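Clarkley Table Cell 347

Home / Cells / Bench cells / Table Cell 347

Overview | Setup | Care | Parts | Reader notes

The Table Cell 347 is a one-operator bench cell for recording hand work and for running the same work with a gripper. It ships as a white table, a wearable hand set, a hand-held gripper tool with its own camera, and a task kit. The hanging kit is the one most buyers start with. It has a wooden stand, metal S-hooks and a silicone spatula with a hole in the handle. The task is to pick up the spatula and hang it on a hook.

This page covers how the cell is put together and kept in working order. For the recording software, see the Allari manual that comes with the license.

Putting on the hand set

Gloves go on first. Pull each one down snugly at the fingertips and leave the cuff flat. The controller straps across the back of the hand with the tracking ring facing outward. Tighten the strap until the controller stays put when you make a fist, then let it out slightly. You should be able to pinch without the strap moving over your knuckles.

The forearm module goes on after the controller. Turn it so the label can be read. The label carries a QR code, and the setup screen asks for it when a module is swapped. If you scan the wrong one the session will still start, but the arm data will be saved under the other module's number and will have to be moved by hand.

Run any cable down toward the near edge of the table. Leave enough slack to reach the far side of the stand with your arm out straight. Check the reach before you start recording.
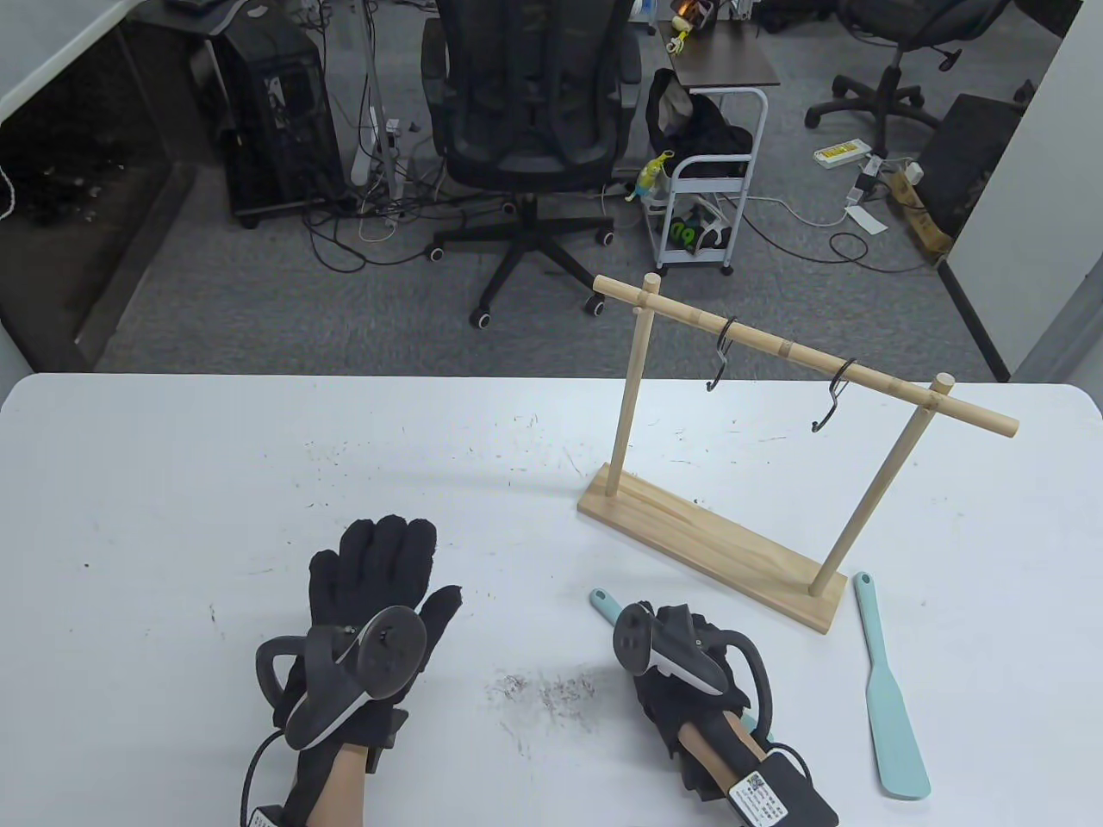 Hand set on, stand and spatula on the table.

Placing the stand

Put the base on the bare table. A diagonal placement is fine, and for most recording plans you will want several angles anyway. Keep the ends of the crossbar clear of walls and partitions. Press down on each end of the crossbar in turn. If the base lifts, turn it over and look for grit stuck to the underside before you blame the joint.

Hang the hooks over the crossbar with the open side of the lower curve facing the operator. They slide easily, so check them between runs. A hook that has turned sideways is the usual cause of a missed hang, and it can be hard to spot in the recording later.

The spatula can start anywhere within reach. Write the start position into the run sheet if your plan calls for fixed starts.

Using the hand-held gripper tool

The gripper tool records from its own camera, so the stand has to be in view at the start of each run. Hold the tool level over the table and look at the preview. You want the post and at least part of the base. The crossbar can leave the top of the view as you come in close. It should be back in view by the time you let go of the handle.

Room lights are the other thing to check. Ceiling tubes inside the camera's view will pull the exposure down and the hook will go dark. Lock the exposure with the tool pointed at the tabletop, then raise it. The lock holds until the tool is switched off.

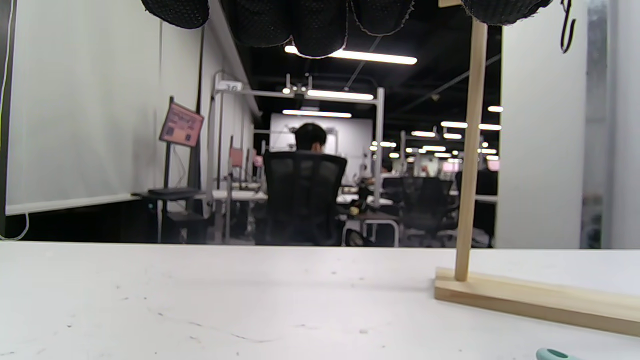
Ximeng Jin wrote in to say that the exposure lock should be on page one of the manual. "We ran for two days with auto exposure and the hooks came out as black on black. Locking on the table fixed it. I would also like the lock to survive a power cycle, which it currently does not." The request is with Allari. For now, lock again after each restart.

Releasing the spatula

Bring the handle up to the hook with the hole facing the tip. Move in slowly until the tip is through, lower the tool a little, and open the fingers. Back straight out. Pulling up or sideways while the fingers are still closing or opening is what bends hooks.

Wait for the spatula to stop swinging before ending the run. Runs that end too early are flagged by the software and have to be checked by eye.

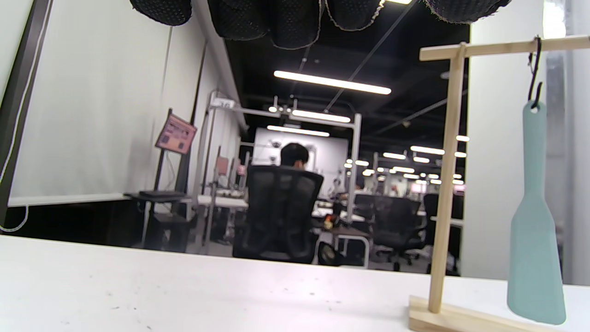 Care and cleaning guide
Reading time: 2 min

Table. Wipe the top at the end of each session with a damp cloth and a drop of dish soap. Crumbs and fibers collect wherever the hands rest. Scuffs and thin scratches do not affect tracking and are not covered under warranty. Dark smudges near the front edge come off with a melamine sponge. Do not use solvent on the white surface.

Gloves. Wash cold, every 7 days in regular use, and air dry. Replace a glove when the knit thins at the thumb or first finger.

Controllers and modules. Dry cloth only. Check the straps for stretching and the cable for kinks near the plug.

Stand. The wood is unfinished and will pick up oil from hands. Sand lightly if it gets slick. If a post works loose, take it out, scrape off the old glue, reset it with ordinary wood glue and clamp it overnight. Do not add screws.

Hooks. Change them every 2000 hangs, or sooner if you can see a bend. Spare hooks come in the Bhatia hardware pack.

Spatula. Wash it by hand. Look at the hanging hole from both sides before a long session. If the edge has started to tear, replace the spatula, and put the change in the run sheet so later users of the data know.

Gripper tool. Clean the camera window with lens tissue. Open and close the fingers with nothing in them and listen for grinding. If there is any, stop and open a repair ticket with Clarkley. The drive is sealed and cannot be greased on site.
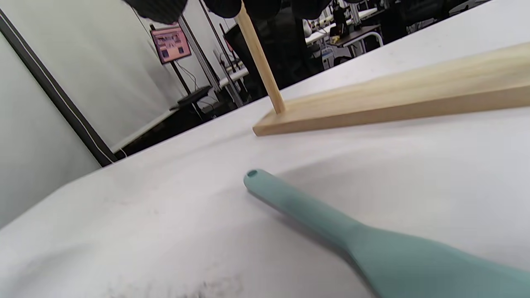 Spatula handle with hanging hole, stand base behind.

Common faults

Tracking drops out on one hand. Check that the ring is facing outward and has not slipped under the wrist. Then swap left and right controllers. If the fault moves with the controller, send it in.

Gripper picks up the handle and drops it. The grip is usually too close to the rounded end. Move further down toward the blade. If it still slips, clean the handle with soap and dry it fully.

Handle turns in the grip. Come in with the fingers square to the handle. A handle lying at an angle on the table needs the tool turned to match before it closes.

Preview freezes. Unplug the tool, restart the recorder, plug the tool back in. In that order.

Spare parts

Hand set strap, pair
Knit gloves, black, S / M / L
Forearm module, with label
Wooden stand, assembled
S-hooks, black (Bhatia)
Silicone spatula
Lens tissue, pack

Orders and repairs go through the Clarkley parts desk or, for customers on a service plan, through Grarorska. Have the number on the underside of the table ready. Tickets without it are held until we can match the cell to an account.

Page updated September 10, 2022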